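Foam Blocks at the Long Table: a gallery

Sep 21, 2022

I have been making foam blocks for longer than I'd like to admit, and I still get a kick out of a fresh batch. The set in this gallery goes by the name Lindutetti, and it began in February with a single bag of offcuts and a bread knife (do not use a bread knife). Since then we've cut 253 good ones, given most of them away, and argued cheerfully over every color. Freya Bickerstaff mixes the dyes and I do the cutting, and Cudau, the office where we both rent desks, lets us spread out on the white tables once people have gone home.

What I love about a plain cube is how little it asks of you. You turn it, you push it across the table, you put it next to another one and suddenly you're thinking about gaps and corners. Small kids get it right away. Grown-ups take a minute or two and then they won't give them back!

A few notes on the colors before the pictures. The blue is called Cuvska and was a happy accident, a weak bath that we liked so much we wrote down the quantities. The red took forever. Freya tried 10 versions before she stopped muttering, and the one she settled on changes its mood completely depending on the light — deep and berry-like from one side of the room, soft and rosy from the other. I've stopped trying to pin it down.

Red and blue on the pale tabletop, with a good gap between them. Neither one is sitting quite straight, and I think they look livelier for it. On a surface this light the darker sides of the cubes really stand out. 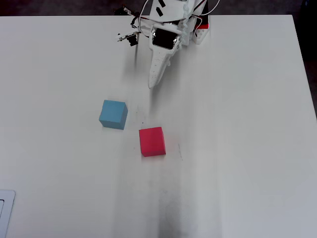 Chelsea Haworth wrote in to say that she prefers the pair to any bigger set: with two blocks you look at each one properly, and with 100 you mostly look at the pile. She'd still like a yellow, please, and she wants to know if the corners hold up to a four-year-old.

They do, mostly! Corners are the first thing to go on any foam block, and a really determined chewer will win in the end. Ours get a light trim when they start to look tired. Yellow is on the list, Chelsea, right after a green that Freya has been promising me all summer.

Now down to table level, which is my favorite way to look at them. Get your chin near the tabletop and a little cube turns into a building. The speckled texture comes up beautifully too, all those pores, and with one block standing partly in front of the other you get a tiny street corner. The red looks properly pink from down here. Behind it all is the office, green panels and gray desks going back and back.

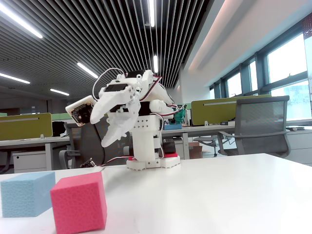
The texture is the part people ask me about most. It comes from the foam itself, and a coarser sheet gives you a more open, pitted face that takes the dye unevenly. We tried a very fine sheet early on and the results were smooth and perfect and a bit dull. So we went back to the rougher stuff and have stayed with it.

For cutting I use a long thin blade from Cropper, changed often, and I mark all the lines before I make the first cut. Go slowly on the last side. If you press down hard the foam squashes and springs back crooked, and then you have a very charming wedge. I have a whole drawer of charming wedges.

Dyeing is slower. The blocks go in, get squeezed under the surface until they stop bobbing up, and then they sit on a rack overnight. Freya turns them before bed and again at breakfast. The recipe cards for both colors are pinned up by the sink at Cudau, and anyone with a desk there is welcome to copy them out. Bring old clothes, the red gets everywhere.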